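サーキット走行会 参加手引き
ホーム 開催案内 はじめての方へ 車両規則 計時 お問い合わせ

最終更新:9月

ボーンヤリット・サーキット(Boonyarit)走行会 初参加者のための準備と当日の手順
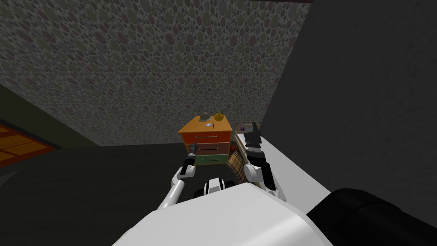 本ページでは、ボーンヤリット・サーキットで開催する一般走行会に初めて参加される方を対象に、申込みから走行終了後の退場までの手順を説明します。競技ライセンスをお持ちの方も、当サーキットを初めて走行される場合は必ずお読みください。なお、耐久レース「Toreo」に出場されるチームについては別に定める特別規則書が優先しますので、本ページの内容は練習走行の参考としてご利用ください。

1.コースの概要

コースは全長2697メートル、時計回りです。コーナーは第1から第7まであり、計時ラインはピット出口の手前に設けられています。第3コーナーから第4コーナーにかけては下り勾配となり、制動距離が見かけより長くなります。初めて走行される方は、最初の走行枠において第3コーナー手前の200メートル看板より早めに減速を開始し、周回を重ねながら制動開始位置を調整してください。

第6コーナーの内側縁石は、昨シーズン終了後に改修されました。改修前の走行映像を参考にされる方は、縁石の高さが現在と異なる点にご注意ください。旧縁石を前提とした走行ラインで進入した場合、車体下部を損傷するおそれがあります。

ピットレーンの制限速度は時速30キロメートルです。制限区間は、入口の白線から出口信号の停止線までとします。速度超過が確認された場合、1回目は口頭による注意、2回目は当該走行枠の走行中止となります。

2.申込み

(1)参加申込書に必要事項を記入し、運営事務局に提出してください。車両の所有者と運転者が異なる場合は、所有者の承諾書を添付する必要があります。

(2)走行クラスは申告制とし、初級、中級、上級の三区分とします。当サーキットでの走行経験がない方は、他のサーキットでの経験にかかわらず、最初の走行枠は初級クラスで走行していただきます。2枠目以降の変更については、走行管理担当のマンサ・アッピア(Mansa Appiah)が周回記録と監視員の報告に基づいて判断します。

(3)各走行枠の出走台数は22台を上限とします。上限に達した走行枠はキャンセル待ちの扱いとなり、空きが生じた場合に限り、受付順に連絡します。当日の会場での追加申込みは受け付けていません。

(4)申込み後に車両を変更する場合は、開催日の前日正午までに届け出てください。排気量区分または駆動方式が変わるときは、音量測定の記録も再提出が必要です。

3.車両の準備

車両は、公道走行用のナンバープレート付き車両、または主催者が認めた競技専用車両とします。参加者は、開催日までに次の項目を点検し、車両点検票に署名してください。

・エンジンオイル、冷却水、ブレーキフルードの量および漏れの有無
・ブレーキパッドの残量(前後とも新品時の半分以上)
・ホイールナットの締付けトルク
・タイヤの摩耗、ひび割れ、異物の刺さり
・バッテリーの固定状態および端子の絶縁
・けん引フックの取付け(前後いずれか。競技専用車両は前後とも必要)
・運転席周辺の落下物、フロアマットの取外し
・シートベルトの損傷およびバックルの作動

ブレーキフルードは、過去1年以内に交換したものを使用してください。サーキット走行では制動装置の温度が公道走行時より大幅に上昇するため、吸湿したフルードはベーパーロックの原因となります。交換時期が不明な場合は、交換してからご参加ください。

灯火類には、破損時の飛散を防ぐためのテープを貼付してください。制動灯は後続車両への合図となりますので、点灯が確認できる透明または赤色のテープに限ります。

排気音量は、車検場において停車状態で測定します。基準値を超えた車両は、再測定で基準を満たすまで出走できません。消音装置の脱着が必要な車両は、工具を持参してください。主催者による工具の貸出しは行っていません。

4.装備品

運転者は、四輪用または二輪・四輪兼用の規格に適合したヘルメットを着用してください。半帽型および使用期限を過ぎたものは認めません。顔面が露出する型のヘルメットをオープンカーで使用することもできません。

服装は、長袖、長ズボンとし、綿または難燃素材のものを推奨します。化学繊維の上着は、火災時に溶けて皮膚に付着する危険があります。手袋は指先まで覆うもの、靴は底が薄く、かかとが固定されるものを選んでください。競技専用車両の運転者には、レーシングスーツの着用を義務付けます。

オープンカーについては、4点式以上のロールバーを装着し、運転姿勢でヘルメットの頂部がロールバーの上端を超えないことを条件とします。

5.当日の手順

(1)入場
ゲートは午前7時に開門します。入場後は誘導員の指示に従い、指定された区画に駐車してください。パドック内では徐行とし、スケートボードや電動キックボードは使用できません。

(2)受付
受付は管制塔1階で行います。運転免許証、誓約書および車両点検票を提示し、ゼッケンと計時用の発信器「Prisus」を受け取ってください。発信器は番号で個別に管理しています。他の参加者と交換した場合、記録が正しく表示されないだけでなく、黒旗の提示先を誤る原因となります。

(3)発信器の取付け
Prisusは、車両の進行方向に対して右側の窓の内側下部に、付属の固定具で取り付けます。取付け後、表面の表示灯が緑色に点滅していることを確認してください。点滅しない場合は、出走前に計時室へお持ちください。計時に関する質問は、計時主任のアノン・インタノン(Anong Inthanon)が計時室で受け付けます。

(4)車検
ゼッケンと発信器を取り付けた状態で、車検場に進んでください。ボンネットを開け、運転者は車両の左側で待機します。指摘を受けた箇所は、修正後に再度車検を受けることができます。合格した車両には確認ステッカーを貼付します。確認ステッカーのない車両は、コースに入場できません。

(5)運転者説明会
説明会はすべての運転者に出席義務があります。途中入室は認めません。欠席した方は、過去の参加回数にかかわらず、当日の走行はできません。説明会では、当日の路面状況、旗信号、追越し区間、ピット出口の合流方法を説明します。

(6)コースイン
走行開始の10分前までに、ピットロード手前の待機列に整列してください。走行管理担当者がゼッケンと確認ステッカーを照合し、1台ずつ発進の合図をします。出口信号が青であっても、合図があるまで発進しないでください。コースイン後は、第1コーナーを抜けるまで白線の内側を走行します。

(7)慣熟走行
各走行枠の最初の1周は先導車付きの慣熟走行とし、追越しを禁止します。この間に、監視ポストの位置と路面の汚れを確認してください。先導車が屋根の灯火を消し、ピットに戻った時点で通常走行に移行します。

6.走行中の規則

追越しは、ホームストレートおよび第4コーナー立上りから第5コーナー手前までの直線に限ります。初級クラスでは、前走車が右側の方向指示器を点灯して進路を示した後でなければ追い越すことができません。譲る側の車両は走行ラインの左側を維持し、急な減速を行わないでください。中級および上級クラスでは合図を義務としませんが、接触回避の責任は追い越す側にあります。

旗信号の意味は、次のとおりです。

黄旗の振動提示 前方に危険がある。減速し、追越しを行わない。
赤旗 走行中断。追越しを行わず、減速してピットに戻る。
青旗の振動提示 後方から速い車両が接近している。
黒旗とゼッケンの提示 該当車両は次の周回でピットに入る。
オレンジ円付き黒旗 該当車両に機械的な不具合がある。速やかにピットに入る。
赤黄縞旗 前方の路面が滑りやすい。
チェッカー旗 走行終了。1周減速走行を行い、ピットに戻る。

コース上で車両が停止した場合は、可能な限り走行ラインから離れた場所に寄せ、エンジンを停止し、ハザードランプを点灯してください。火災または漏油のおそれがない限り、救援車両の到着まで車内で待機します。車外に出る必要があるときは、最寄りの監視員の指示を受け、防護壁の外側に移動してください。自ら車両を押して移動させることは禁止します。

コース外に逸脱した場合は、後続車両を確認したうえで低速でコースに復帰し、その周回のうちにピットに入って車体下部と開口部の点検を受けてください。砂利を載せたまま走行を続けると、後続車両の転倒や破損につながります。

オイル漏れが疑われるときは、走行を続けてピットに戻ろうとせず、直ちにコース脇に停止してください。路面処理に要した費用は、運営規程に従い、原因となった車両の参加者に請求します。

7.走行の進め方

運転技術講習を担当するヌアンチャン・ケーオクラー(Nuanchan Kaewkla)の監修により、初参加者の標準的な進め方を示します。

1枠目は、記録を目的とせず、走行ラインとブレーキの感触の把握に充ててください。エンジン回転数は上限の8割程度に抑え、各コーナーで目印とする看板や路面の継ぎ目を決めます。3周に1周は速度を落とし、油温および水温を確認してください。

2枠目では、制動を終える位置を一定にすることに重点を置きます。制動開始を遅らせる調整は、その位置が安定してから行います。第3コーナーと第6コーナーを同時に試すと、どちらの操作が記録に影響したか判断できなくなりますので、課題は1枠につき一つとしてください。

3枠目以降は、計時記録の区間表を参照し、前の枠との差が大きい区間から見直します。区間表は、各枠の終了後に計時室前の掲示板に掲出します。疲労により操作が遅れ始めたと感じた場合は、枠の途中であってもピットに戻ってください。途中で走行を終えた場合も、参加回数には1枠として算入されます。

8.走行後の確認と退場

ピットに戻った後は、パーキングブレーキを使用せず、輪止めで車両を固定してください。高温のブレーキを固定すると、ローターの変形やパッドの固着が生じることがあります。ボンネットを開け、冷却ファンが停止するまで冷却水のキャップを外さないでください。

タイヤの空気圧は走行により上昇します。調整した場合は、公道に出る前に必ず規定値に戻してください。ホイールナットは、ホイールの温度が下がってから増締めを行います。

発信器Prisusは、最終走行枠の終了後、受付に返却してください。紛失または破損の場合は、実費をご負担いただきます。廃油、使用済みタイヤおよび交換部品は各自でお持ち帰りください。パドック内の給油は、Griver棟横の給油区画に限り認めます。携行缶による給油は、消火器を備え、補助者が立ち会う場合に行うことができます。

9.天候による変更

降雨時も走行会は原則として開催します。路面の状況により、先導車付き走行の周回を増やし、または走行枠を短縮することがあります。雷または濃霧により監視ポスト間の視認ができない場合は走行を中断し、再開の可否を競技長のパンヤー・ラッタナクン(Panya Rattanakul)が決定します。決定は場内放送および管制塔の掲示で通知します。

主催者の判断により全枠を中止した場合の参加料の取扱いは、参加申込書裏面の規程によります。参加者の都合による途中退場については、返金の対象となりません。

10.提出書類の再確認

開催日の前日までに、次の書類がそろっていることを確認してください。

・参加申込書の控え
・誓約書(運転者本人の署名があるもの)
・車両点検票
・所有者の承諾書(該当する場合)
・運転免許証

書類の様式および記入方法に関するお問い合わせは、運営事務局のヤオワラック・ソムブーン(Yaowalak Somboon)が担当します。

お問い合わせ:ボーンヤリット・サーキット運営事務局 © Boonyarit Circuit ページの先頭へ戻る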